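Unit 6. Slip Resistance and Cleaning of Hard Floor Finishes
Building Materials II, course handout, revised November 2018
Prepared by Yuto Hoshino

6.1 Scope
Glazed and polished tile is specified for its low water absorption and ease of cleaning. Both properties come from a dense, smooth surface. The same surface gives little grip when a film of water, oil or detergent lies between the tile and the shoe. This unit covers how slip is measured, how soil changes the reading, and what a cleaning schedule should state.

6.2 Friction terms
Static coefficient of friction: horizontal force needed to start movement, divided by the vertical load.
Dynamic coefficient of friction: horizontal force needed to keep movement going at constant speed, divided by the vertical load.
The dynamic value is normally the lower of the two. Use it when comparing finishes, and always state whether the test was wet or dry. A figure without a test condition should be treated as missing.

6.3 Gloss and soil
Gloss is read with a meter at a fixed angle, usually 60 degrees. Fine grit lowers gloss by abrasion and lowers dry friction by rolling under the sole. Remove it before any wet process - mopping over grit makes a slurry that settles in the joints.

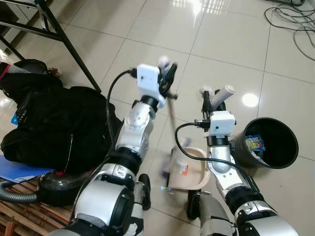

Figure 6.1. Glossy cream-white tile with thin grey joints; beige dustpan on the floor.

6.4 Joints
Cement grout is porous and takes up soil faster than the tile body. Large tiles reduce total joint length per unit of floor area. For square tiles of side a, joint length per square meter is close to 2/a, with a in meters. Halving the tile side doubles the length of joint to be cleaned. Joint depth matters too: a recessed joint holds water after the tile face has dried.

6.5 Worked case: the Cletthorpe entrance hall
The hall was tiled in two areas, Yokoyama and Wandent, named after the product lines used. Total area was 799 square meters. Dry sweeping was done 3 times per day and wet cleaning once, after closing. Readings were taken at 20 fixed points in each area. The Wandent area gave lower wet values near the doors, where detergent residue was found. A clear-water rinse was added to the schedule and the points were read again. 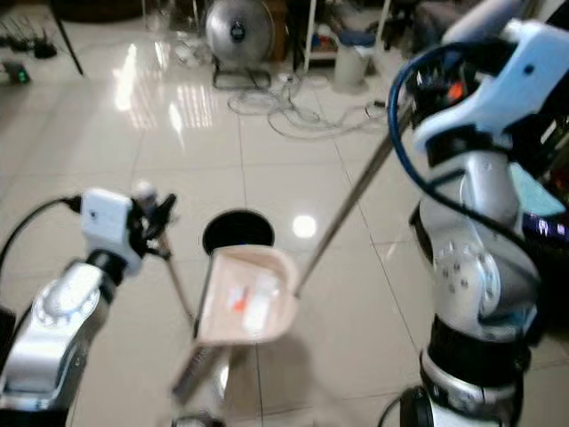
6.6 What the schedule should state
Method and order of work, dry removal first.
Detergent type, dilution and contact time.
Rinse requirement and drying time before the floor is reopened.
Location of test points, marked on a plan.

Reading for next unit: Flerer data sheet 2725, sections on sealers and recoating.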